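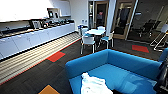

Figure 4. The shared room used for the cloth task, from the head camera. The cloth lies on the seat of the blue sofa.

5.2 Comparison of the two grippers outside the lab

The bench results in Section 5.1 were taken with the arm bolted down and the lighting fixed. We wanted to know how much of the difference between the Brement and Plesska grippers would remain in a furnished room, with the arm on its mobile base and the objects placed by hand. The trials in this section were run in July 2021 in a shared room with a kitchen counter along one wall and a sofa in the open area. We did not clear the room beforehand, and people were free to come in while trials were going on.

Both grippers were mounted on the same Gisler arm through the same flange. The Brement gripper has a wide body and a rounded pad. The Plesska gripper is narrower and its fingers end in a blunt tip, so it can enter smaller gaps but has less surface in contact with whatever it holds. The wrist camera stayed on its own bracket when the grippers were swapped, and we repeated the hand-eye calibration after each swap. The arm was driven by the Humis controller, which reads the wrist force sensor at 200 Hz. We used the same force limits for both grippers, taken from the bench trials, and did not tune them again for the room.

Two tasks were used. In the cloth task, the arm had to pick up a crumpled cloth from the sofa seat and lift it clear of the cushion. In the panel task, it had to find the edge of a shallow recess in a smooth panel, place a fingertip against it and hold the contact under a steady push. The first depends mostly on how well the gripper takes hold of something soft lying on something soft. The second depends mostly on how well the fingertip can be placed, and on what the controller does once contact is made. Neither task needed a change of software between grippers, apart from the offset from flange to fingertip.

Each gripper had 15 trials at each task. One cloth trial with the Plesska gripper was thrown out after the base lost its position estimate before the arm had moved, leaving 29 cloth trials in all.

The cloth task went better than we had expected from the bench. The Brement gripper failed twice, both times by closing on a single fold that slid out of the pads during the lift. The Plesska gripper failed five times. In three of these its tips pushed down into the cushion before closing, and the controller stopped the arm at the force limit. The seat gives way under load much more than the foam block used on the bench — the force rises slowly at first and then quickly — and a limit chosen for the block turned out to be a poor one for the sofa. A lower approach speed would probably remove most of these stops. We tried this informally with the Plesska gripper after the counted trials, and the stops became less frequent, but we have too few runs to report a rate.

The head camera was used only to choose the grasp point on the cloth. The white cloth stood out well against the blue seat, and segmentation was not the cause of any failure in this set. That should not be read as a general result. A cloth closer in colour to the sofa would be a harder case, and we did not test one.

In the panel task the order of the two grippers was less clear. The wrist camera gave the first estimate of where the recess was, and the controller then searched along the surface within 10 mm of that point until the sideways force showed an edge. On a glossy surface the first estimate was often poor. Reflections of the room moved across the panel as the wrist moved, and dust and light scuffs were sometimes picked up as edges.

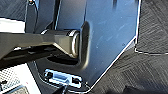

The force search made up for most of this. With the Brement gripper the edge was found in all but three trials, and with the Plesska gripper in all but two. We do not consider this a real difference at this number of trials.

What did differ was the quality of the contact once it had been made. The Brement pad settled against the edge and stayed there, and the measured force was steady for the whole of the hold. The Plesska tip found the edge sooner but tended to skate along it when the push was increased, and the controller had to correct its position more often. In four of its successful trials the tip left the edge and came back to it within the hold. We counted these as successes under the rule set out in Section 4, which asks only for contact at the end of the hold. A stricter rule would put the Brement gripper ahead.

The wide body of the Brement gripper has a cost. At close range it covers a large part of the wrist camera's view, and for nearly all of the final approach the controller was working from the last estimate made before the recess was hidden. A camera mounted further out on the bracket would see past the body, but would also make the wrist harder to use near walls and furniture. We tried one such mounting in June and gave it up after it struck the edge of a worktop.

Swapping the grippers took longer than the trials themselves, mainly owing to the calibration. For this reason all trials with one gripper were run before any with the other, and the two sets were not interleaved. The daylight in the room changed between them. We checked the first estimates from the wrist camera for a drift over the course of each set and found none, but an effect of the light on the comparison between sets cannot be ruled out. The bench trials, where the lighting was fixed, remain the better guide to camera performance, and we use only those in the error model of Section 6.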